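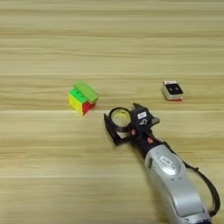 About us

Clurau is a returns and repacking firm based in Sirnlow. We receive toys, games, small household goods and stationery that customers have sent back to the shops that sold them. Each item is identified, checked, graded and either returned to stock or set aside for spares. The company was founded by Cengiz Yalçınkaya, who still runs the technical side from a desk next to the grading hall.

What we do

Goods arrive by lorry at the rear dock and are booked in by pallet. A returned item may come in its original packaging, in a different box or with no packaging at all. The booking-in team opens each carton, removes anything sharp or leaking, and places the contents on the intake shelves. From there the items go to grading.

Grading is the core of the work. An item is given one of 3 grades:

Grade A: complete, unmarked, fit to be sold as new once repacked.
Grade B: complete, with marks, sold at a reduced price.
Grade C: incomplete or faulty, sent for spares or recycling.

The grade is decided by a person. This was the case before we had any automated equipment and it remains the case now. The customer's contract names the grader as the responsible party, and the grader's initials go on the batch sheet.

Where automation is used

Until recently every item was lifted by hand from the intake tray, turned over, put down, and lifted again into the outgoing tray. Graders estimated that more of the shift went on moving things than on looking at them. Wrist and shoulder complaints were the most common entry in our health log.

The robot cells were brought in to take over the lifting. The cell software, called Gökçe, was written in-house. It holds a list of known items, the grip used for each, and the force limit for that grip. If an item is not on the list, the arm does not attempt it and a person moves it by hand.

New grips are worked out at the trial table, a plain wooden surface with enough clear space to place items singly. Items are chosen to differ in shape and in the way they can be held. A block with flat sides can be closed on from either direction. A ring has to be taken by the rim or from the inside, and the two methods need separate settings. Anything that has moving layers is treated as a special case, as the part that is gripped may turn while the rest stays where it is. 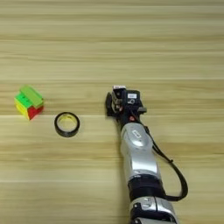

Trial table, Sirnlow: puzzle cube, roll of black tape and robot gripper.

A grip is released to the cells when it has passed 700 lifts without a drop or a mark on the goods. Failures are recorded with the item position, the finger opening and the force reading. The count then goes back to zero. Some grips have taken a month to pass. One soft pencil case has never passed, and is still moved by hand.

What has changed for staff

No post was removed when the cells were installed. This was agreed in writing with the staff before the order for the equipment was placed, and the agreement is kept on the noticeboard by the canteen door. The work itself has changed, and the main changes are set out below for anyone thinking of applying.

Graders now work seated or standing, as they prefer, at a bench beside the cell. Items are presented one at a time. The grader looks, enters a grade and, where needed, picks the item up for a closer check. The pace is set by the grader: the next item is not presented until a grade has been entered. There is no target displayed at the bench.

A new role, cell minder, was created. The minder clears stoppages, changes finger pads, checks cables for wear and keeps the grip list up to date. All our present minders were graders first. Training takes 8 weeks, on full pay, and is split between the trial table and a live cell under supervision. No earlier knowledge of programming is required. A steady approach to record keeping is more useful.

Booking-in is largely unchanged. We looked at automating it and decided against. Cartons arrive in too many sizes and conditions, and the people who open them notice things that no list would contain.

Not every effect has been welcome. Graders have told us that the bench is quieter and that there is less conversation than there was along the old line. In October we moved the benches so that two graders face each other across each pair of cells. Reports since then have been mixed - some prefer it, and others have asked for their old position back, which they were given. Minders have also pointed out that stoppages tend to come in runs, so that an hour with nothing to do is followed by one with no pause. The rota now allows for a second minder during the afternoon intake.

Safety

The cells run at reduced speed whenever a person is within reach. A stop button is fitted on both sides of each bench and may be pressed by anyone for any reason. Presses are logged so that the cause can be looked into, and the log does not record names. At the trial table, force limits are set lower than in the live cells.

Our customers

Most of our work comes from toy and stationery sellers. We also run a long-standing contract for Nirico, whose mixed returns make up a large share of what is seen at the trial table. Customers may visit the grading hall by arrangement with the office. Visits start at 10 am and include time with a grader and a minder, who will answer questions without a manager present.

Working here

Vacancies for graders, cell minders and booking-in staff are listed on the Jobs page. Shifts start at 6 am or 2 pm. Applicants are invited to spend a paid half shift with us before deciding. Please use the contact form for all other enquiries, including requests to have a new item type added to the grip list.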